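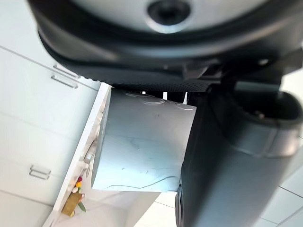

Issue 379

**Flodow members' newsletter: gallery from the Pasanura open day**

Members went to the Pasanura workshop on 26/02/2024 for the winter open day. It was our second visit, and a good deal longer than the first. The workshop is on the upper floor of the old Barrientos building, up the outside stairs and through the double doors. Parking is behind the building and fills up early, so several of us ended up on the road by the bus depot and walked back.

Dong-hyun Sun met us at the door and ran the day. He looks after the arm demonstrations at Pasanura and also wrote the handout, which we have put in the members' folder. He asked us to sign in, put our bags on the shelves and stay behind the yellow tape while an arm was moving. There was tea. The talk came first and lasted longer than planned, mostly our own fault for asking so many questions about grippers.

The pictures in this gallery are all from the wrist cameras, looking down past the gripper to the work. Most of us had only ever seen a demonstration from the side, where you get a good view of the arm and a poor one of the fingers.

**At the drawers**

The picture at the top of the page has the gripper down by the white drawers, with one black finger against the metal box. Look low on the white panel for the little flowers — red, yellow and a pale one.

Drawers were the main subject of the talk. A person opening a drawer feels when it sticks and changes their pull without thinking about it. An arm has to be set up to do that, and Dong-hyun spent a while on how hard it should be allowed to pull before it stops and waits. He prefers a low limit. It makes for a slower demonstration, with more stops, but he would sooner have an arm that gives up than one that drags the furniture across the floor.

He also talked about handles. Thin bars are harder than knobs if the fingers are thick, as there may be little room to get behind them. One member asked whether it would be simpler to change the handles. He said that for a factory it would be, and that plenty of firms do so, but that Pasanura wants its arms to cope with furniture people already own.

**Close work**
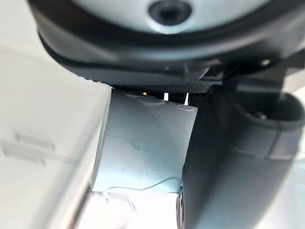

The second part of the talk was on working in tight places. A gripper needs room for itself as well as for the thing it is picking up, and the fingers are often the widest part. Before any new task the Pasanura staff move the arm through it by hand, slowly, and write down every spot where something might catch. Only then do they let it run under power, and at reduced speed to begin with.

Margaret asked about the cameras and whether one at the wrist was enough. The answer was that it depends on the job. A wrist camera is close to the work and moves with it, but a finger can easily hide the very edge you want to see. A second camera on a stand helps with that. It brings its own trouble, as somebody always bumps the stand and then it has to be lined up again.

Lighting came up too. White furniture and pale floors throw back a lot of light, and the camera has to settle for something between the bright parts and the black parts of the gripper. Dong-hyun said they had tried blinds, lamps and sheets of paper taped to the windows. Paper is cheap and did about as well as the blinds.

We broke for lunch at this point. The café on the ground floor does soup and rolls, cash only.

**At the table**

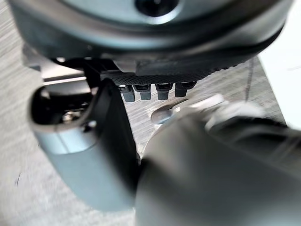 *The plate and its four pegs, with the grey wood-grain surface beneath.*

After lunch the talk turned to looking after the grippers. The pads on the inside of the fingers wear down and are changed when the grip starts to slip. Screws are checked every morning before the arm is switched on. Cables need watching as well, more than we had expected — a cable that hangs free when the arm is high can get caught when it comes down low over a table.

Ponetton, who supply the spare pads, had sent some leaflets, and there are a few left if anyone would like one. Each member could take 2 sample pads home. The softer sort is said to hold smooth things better but wears out sooner.

**Notes for next time**

Pasanura will have us back in May. Places are limited and the upper floor gets warm, so dress for that. There is no lift at the moment. Anyone who can't manage the stairs should let us know in advance and Dong-hyun will arrange to give the talk in the ground floor room, with the camera pictures on the big screen.

Please send your questions in beforehand if you can. Thanks to Pasanura for the day, and to Ewan for driving the minibus.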